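Planning and Paying for a Surgical Robot
Course handout, Unit 2: What the purchase order leaves out

Welcome back, everyone, and thank you for sending in your draft budgets before Thursday. I read every one of them with a pot of coffee beside me (a big pot, I'll admit) and I enjoyed them very much. Most of you did a lovely job on the big ticket: the arms, the console, the delivery. Where things got thin was at the small end, out where the instruments are, so that's where we'll spend our time today.
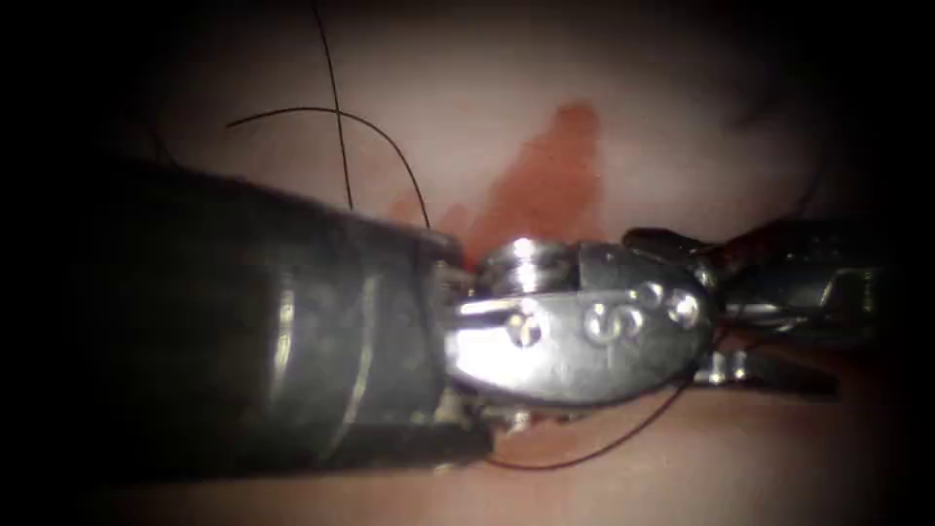
Think of the arms as the house and the instruments as the groceries. You buy the house once, but you shop every week! For our class case, the Joshi training center, the planners set aside $3000 for instruments in the first term and had used 81 percent of it before the term was half over. They weren't careless people. They had simply priced one set for each arm and left out spares, cleaning and repair.
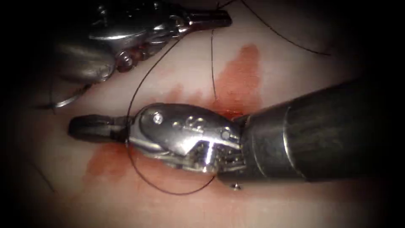
Fig. 2. Two instruments and a suture thread over a tissue surface.

So please give instruments their own line, and then give practice materials another one. Thread, needles and tissue pads all get used up, and beginners go through them faster than you'd guess. I like to ask the teaching staff how many hours of suturing they expect per learner, and build the number up from there.

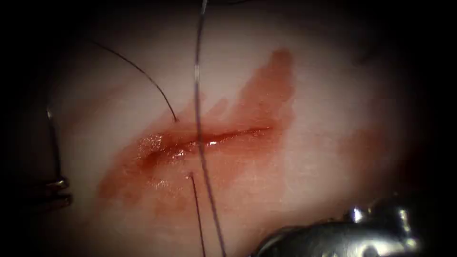
Lilier wrote in after the last session to ask whether a center could save money by putting off the service contract for a year, as the machine would still be new and the money could go into practice hours instead.

It's a fair question, and I've gone back and forth on it myself. My answer is to get the quote in writing both ways, with and without, and to read closely what the basic warranty says about wrists, cables and jaws. In our case file the Sonum quote covers the arms in full and the instruments hardly at all, while Bodum folds both into one yearly fee.

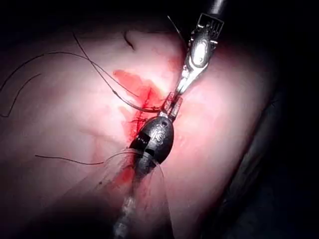 Bring both quotes next time, please, marked up in pencil. For homework, redo your budget with these lines kept apart:

Arms and console
Instruments and spares
Thread, needles and tissue pads
Cleaning and repair
Service contract
Staff time for training

One page is plenty, and messy arithmetic is fine as long as I can follow it.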